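Boards > Running a Shop > Terms and Policies
New posts Members Search Log in

Deposits on custom orders: refundable or not?

ekragh
I sell bedding and table linen, some of it made to size. My terms say the deposit on custom work is 50 percent and nonrefundable. A buyer canceled two days after ordering, before I cut anything, and wants all 200 dollars back. The page with my terms is linked at checkout but there is no box to tick.
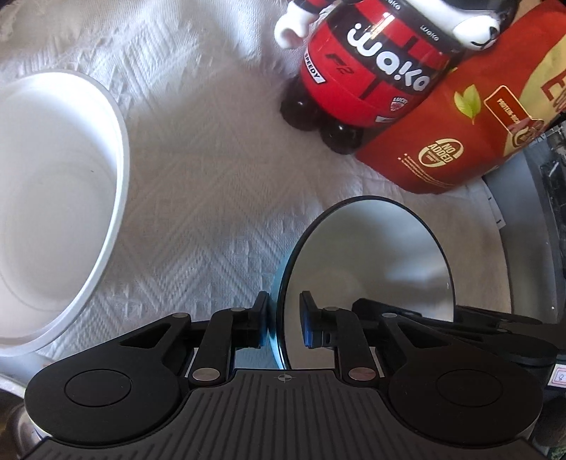

Erneck, Aug 8, 2023. Moved here from General by farina_m.

cosimo_f
No tick box is your problem. A link in the footer is easy to argue with. I'd refund it and fix the checkout.

nsezer
Disagree. She agreed to a custom order and paid a deposit. Keep what it cost you in time and return the rest.

cosimo_f
And if she disputes the charge? I lost 600 that way in February, with the terms linked just like that.

nsezer
Did yours say when work starts? Mine gives 4 days to cancel, then the deposit stays with me. I've had no disputes since I added it.

ekragh
Mine doesn't say. I'll send back the full amount this time and put in a cancellation window. Does the box go before or after the payment step?

serenag
Before. Keep a copy of the version they agreed to.

6 replies Share 2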